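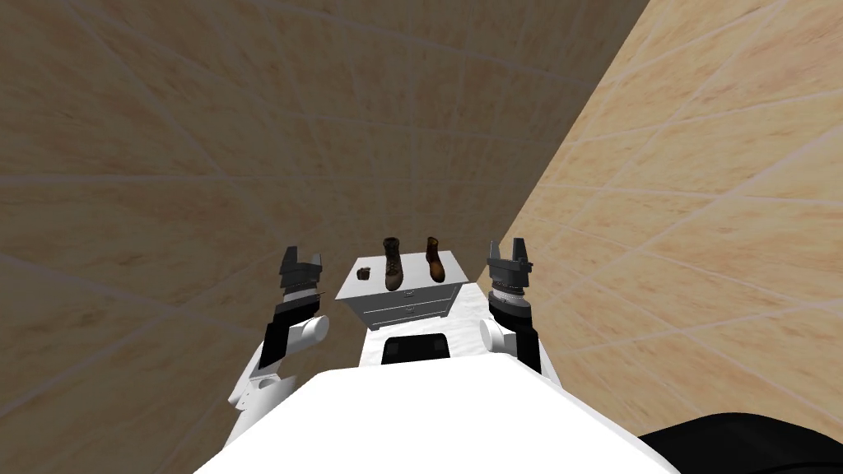 *The shoe task in Kistier: two arms, a dresser and some boots.*

## Wanted: 23 patient people to put shoes away, badly at first

Prultudska is looking for paid testers for Kistier, our practice kit for people who drive two-armed robots from a distance. You will sit at home, at a desk, and steer a pair of simulated arms through simulated housework. The shoes do not exist. The frustration is authentic.

We have 23 places. Each pays $200 for the full round, which is four sessions and a closing call, spread over two weeks. Applications close on Mon 12 February at the end of the working day, and we are loose about when a working day ends.

### What Kistier is

Kistier is a program plus a pair of hand controllers. The program gives you a robot's-eye view of a room, looking down over the robot's own white chest at whatever needs doing. The controllers move the arms. Squeeze the trigger and the gripper closes. Let go and it opens, including when you let go because the phone rang.

It is sold to firms that need to train operators before handing them a machine with a real price tag. A new operator can drop things in Kistier all afternoon and the only cost is electricity and self-respect. The current version works well enough that customers pay for it. It also has a list of known faults, and we suspect a longer list of unknown ones, and that second list is where you come in.

We are testing three things this round:

- **The shoe task.** Footwear is sitting on top of furniture. It should be somewhere else. You move it.
- **The picture task.** You pick up a small framed painting and carry it across the room without letting it swing, slip or meet a wall.
- **Usgate.** Our new scoring system, which watches each attempt and gives it a grade. It is strict and has no sense of occasion.

### The shoe task, since people ask

Applicants tend to assume this one is the warm-up. In December we ran it with a small group and collected 197 attempts before anyone would speak warmly of it.

A boot is a rotten object to grab. It has a hollow top that invites you to reach inside, a stiff heel, a soft-looking middle and laces that do nothing for you at all. In Kistier you can pinch the collar from above, which feels clever until the boot swings. You can squeeze it across the ankle, which is safer but needs the arm to come in low and flat. Or you can use both arms, and then you learn how far apart your two hands really are when a robot is standing between them.

The view adds its own seasoning. You are looking down at an angle, the room can lean when the head does, and depth is guesswork for the first half hour. Most people undershoot. A few people overshoot and push the dresser, which Usgate records in the notes with what I can only call relish.

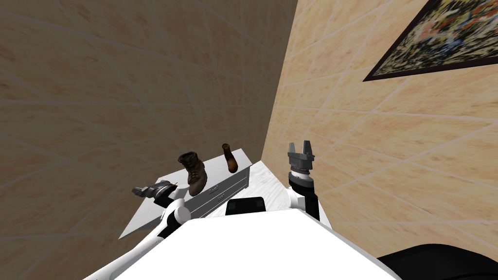 Oanh Thái read a draft of this call and objected to the word "housework." In her view we ought to say plainly that the hard part is the waiting: you line up the gripper, you stop, you check, and only then do you close it, and people who are quick and tidy in their own homes are often the worst at stopping. She would like us to recruit slow people. Consider this an official welcome to slow people.

### What you will do, session by session

1. **Setup and free play.** We mail you the controllers. You plug them in, run the fitting routine and spend an hour moving the arms with no task and no score. Knock things over. We would like to know what it feels like when you do.
2. **Shoes, one arm at a time.** You may pick which arm. Right-handed people are surprised how often the left one has the better angle. Usgate is switched on but its grades are hidden from you.
3. **Shoes, both arms.** More footwear, less room to work in. Grades are now visible. Please keep your language suitable for the recording, or warn us so we can enjoy it properly.
4. **The picture task.** Lift, carry, hold steady. You will repeat it with three settings for grip force, and we will not tell you which is which.

After each session there is a form. It is short. It asks where you got stuck, what you thought the arm was going to do, and what it did. The gap between those last two answers is worth more to us than any score.

### What we already know is wrong

It seems only fair to list these, partly so you don't spend your evening reporting them to us one by one.

- The grippers have two flat fingers each and they are honest about it. Round things roll out of them. We know.
- If you turn your wrist past its limit, the arm stops and the controller buzzes. The buzz is meant to be helpful. Testers have compared it to a trapped wasp.
- Shoes that touch each other sometimes behave as if lightly glued. A fix is in this build. We think.
- Lacerda, the name you will see on the login page, is the old name for the program. Changing the page turned out to involve more people than building the shoe task did.
- Usgate can mark an attempt as finished while you are still holding the boot. When that happens, say so on the form and finish anyway. We score those by hand. 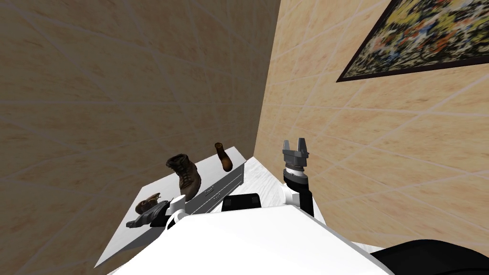

A tester from the December round wrote to us afterward that the single boots were fine, more or less, but that a cluttered surface changed the whole job: "I stopped planning how to pick things up and started planning what I was going to hit on the way." They asked for a way to back the arm straight out along the path it came in on. We built it. It is the small button under your thumb, and we want to know whether you find it in time.

### Who we want

You don't need a background in robotics. You don't need to be good at video games either, although if you are, please say so on the application, so that we can keep the numbers balanced. In December we let in a great many people who were, and the feedback was mostly about frame rate.

You do need:

- a computer made recently enough that it doesn't sound like a hair dryer when you open a map
- a wired or steady wireless connection
- a desk or table with clear space on both sides of you, wide enough to stretch your arms
- spoken and written English good enough to complain in detail
- four free evenings or mornings over two weeks

We would especially like to hear from people who work with their hands and have opinions about it: shoe repair, framing, packing, tailoring, stage crew, dental work. Left-handed people are badly under-represented in our results and have been very polite about it so far.

If you get motion sick from a tilted or moving view, please think hard before applying. The view can be steadied, and there is a setting for it, but the setting makes the arms harder to judge and you may end up with both problems at once.

### What you get

The $200 is paid in one go after the closing call. If you have to drop out after the second session, we pay half. If you drop out before that, we pay the postage on the controllers and part as friends.

You don't keep the controllers. We're sorry. People get attached to them.

You also get your full set of recordings, with Usgate's grades, if you want them. Some testers have asked for the recordings without the grades, and that can be arranged.

### What we get

We keep the movement data from your sessions, your forms, and audio if you agree to it. No camera is used at your end. The forms are read by the people who build Kistier, which has been good for the product and mixed for morale.

By the end of this round we hope to have 2,000 scored attempts across both tasks. They will be used to check Usgate against human graders. Where the two disagree we will look at the attempt again, and we don't assume in advance that the machine is right. It was quite sure about a boot in December that had, by any ordinary standard, fallen.

### A word on the picture task

The painting is small, splattery and in a thin black frame. The gripper holds it between its two fingers, upright if you have done well and at a slant if you have done what everyone does. A slant is allowed. Usgate takes off marks for it only above a certain angle, and part of the test is whether that angle seems reasonable to someone who has carried a picture through a doorway before.

Go slowly on the turns. The tiles underneath make a good guide for keeping a straight path, if you can take your eyes off the frame long enough to use them.
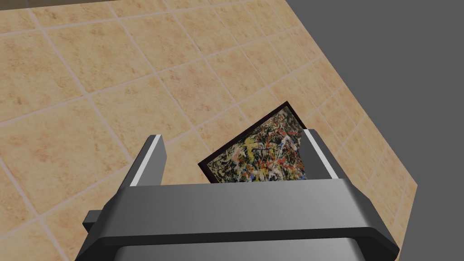

### How to apply

Use the application form on the Prultudska site and choose "Kistier testers" from the menu. You will be asked for:

- your name and a mailing address for the controllers
- the make and age of your computer
- which hand you write with
- times of day you are usually free
- a few lines about the last fiddly object you had to move, and how that went

We do read the last answer, and it counts for more than the others. Long is fine. One of the best we received was entirely about a lampshade.

You will hear from us either way within a week of the closing date. If you are chosen, the controllers go out in a padded box with a return label inside the lid. Please don't throw away the lid.

Questions go to Oanh Thái through the same form. She answers everything, slowly, after checking.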